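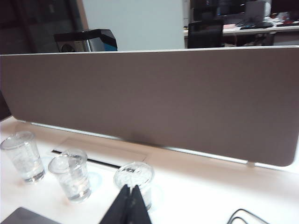
4. Fitting the desk screens

Each Otham desk is supplied with one fabric screen, two clamp brackets and a bag of fixings. Fit the screen after the desk has been levelled (section 3) and before any cables are run (section 5). The long screen is covered in greyish-beige fabric and has rounded corners, with a slim silver rail along the lower edge and a pale bracket near the end where it meets the desk. Keep the rail at the bottom during fitting.

You will need:
5 mm hex key (in the fixings bag)
Tape measure
Pencil or masking tape
Clean dry cloth
A second person for the long screen

4.1 Marking the bracket positions

1. Wipe the rear edge of the desk top, above and below. Grit under a clamp will mark a gloss finish.

2. Measure 269 mm in from the left end of the desk and put a piece of masking tape on the rear edge. Do the same from the right end.

3. Check that neither mark falls over a leg frame bolt. If one does, move both marks inwards by 12 mm.

Note: On desks delivered before October the leg frame sits further out, and the marks will be clear of the bolts in every case.

4.2 Fitting the brackets

4. Turn the clamp screw anticlockwise until the jaw is fully open.

5. Slide the bracket over the rear edge at the tape mark, with the rubber pad against the underside of the desk top.

6. Tighten by hand until the bracket no longer slides, then remove the tape.

7. Repeat for the second bracket.

Caution: Do not use the hex key on the clamp screws at this stage. The brackets have to move slightly when the screen goes in.

4.3 Fitting the screen

8. With one person at each end, lift the screen by its lower rail. Do not lift by the fabric.

9. Lower the rail into both brackets together. It should drop in without force. If one end stands proud, lift the screen out and adjust the bracket at that end.

10. Stand back and check that the top edge is parallel with the desk.

11. Tighten the clamp screws with the hex key, a quarter turn at a time, changing from one side to the other. Stop when the screen no longer rocks.

Caution: Overtightening can crack the desk top. The clamps are not covered by the Lindqvist guarantee if the screw head has been rounded off.

4.4 Care

Brush the fabric or vacuum it with a soft nozzle. Blot spills with a damp cloth and leave to dry. Bleach and solvent cleaners will lift the colour. Check the clamp screws again after the first month of use, and whenever a desk has been moved.

Replacement brackets are sold in pairs under part number 766. Fixings bags are part number 57.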